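Household Tips: Keeping Lease and Deposit Papers in Order

Most deposit disputes come down to paper. A renter says the carpet was stained on move-in day, the landlord says it wasn't, and the one with a dated record usually has the easier time of it. The tips on this page are for keeping that record at home with ordinary supplies. They are general housekeeping and no substitute for a lawyer who knows the rules in your state.

Start with one box

Pick a single place for everything to do with the home you rent. A file box with a lid is fine, and so is a three-ring binder. Put it on a shelf well off the floor and away from the water heater. Kitchens are a poor choice on account of steam and grease.

Put the signed lease in first, all of it. Leases often come with riders for pets, parking or smoke detectors, and those go missing sooner than the main pages. If your lease runs to 16 pages, check that you have 16, and that the last one carries both signatures.
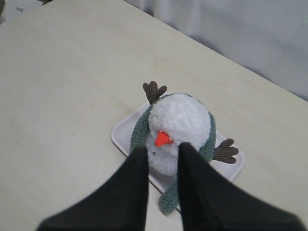
Photo: Vavora Home Pages

Behind the lease, keep the move-in checklist, the deposit receipt and any letters, newest in front. Use clear sleeves for small receipts. Thermal paper fades, so photocopy those receipts the same week and staple the copy to the original.

Removing old staples and tape

Lift staples with a flat butter knife from the back of the page, where the legs are folded over. A staple remover used from the front tends to tear thin paper. Leave old tape alone if there is writing under it. Photocopy the page as it is and store the copy with it.

If a page has gotten damp, lay it between two sheets of plain white paper towel with a heavy book on top, and change the towels every few hours. Don't use an iron or a hair dryer. Printed towels can transfer color.

Writing up the rooms

Do this before the furniture comes in, if you can. Go around each room clockwise from the door and write down what you find: walls, ceiling, floor, windows, outlets, closet. Use pen. "Scratch on floor, four inches, left of closet door" is useful. "Floor so-so" is not.

Run every tap and flush every toilet. Open the oven and look at the racks. Try each window lock – they are easy to forget until the first cold night. Sign and date the list at the bottom, make a copy, and send the copy to the landlord in a way that leaves a record.
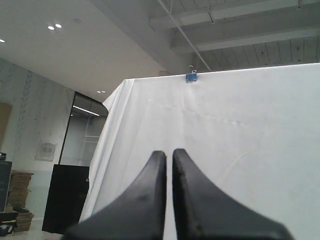
The same list comes out again when you leave. Go around the rooms in the same order, with the old list in hand, and mark each line "same" or "changed." Clean first and write afterward. Take the keys back in person if possible and ask for a receipt with the number of keys on it.

Matching charges to the record

Say the deposit was $630 and the landlord keeps $389 for carpet. Ask in writing for an itemized statement and the bill for the work. Then look up the carpet line on your move-in list. If the wear was already noted, send a copy of that page with a short letter. Keep the letter to one page, stick to dates and amounts, and leave out how you feel about the building.

Many states set a deadline for returning a deposit or explaining what was held back. Mark it on the kitchen calendar on the day you move out, and put a second mark a week before it.

Give your forwarding address in writing too. A text message may not be enough where you live.

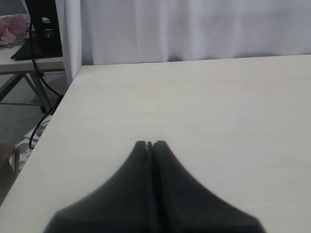 Birutė Petrauskas wrote in to say that she keeps a second copy of the lease at her sister's house, and that it saved her a lot of trouble after a pipe burst in June. She adds that the copy should include the riders, as hers at first did not.

A scan stored online does the same job, provided somebody else in the household knows the password. Name the files by date and subject so they sort themselves.

How long to keep it all

Hold on to the lease and checklist until the deposit is settled, and for several years after that if there was any disagreement. The time allowed for bringing a claim differs from state to state. Rent receipts can go sooner, but keep the last year's worth. Shred anything with an account number on it – a cross-cut shredder is better than strips.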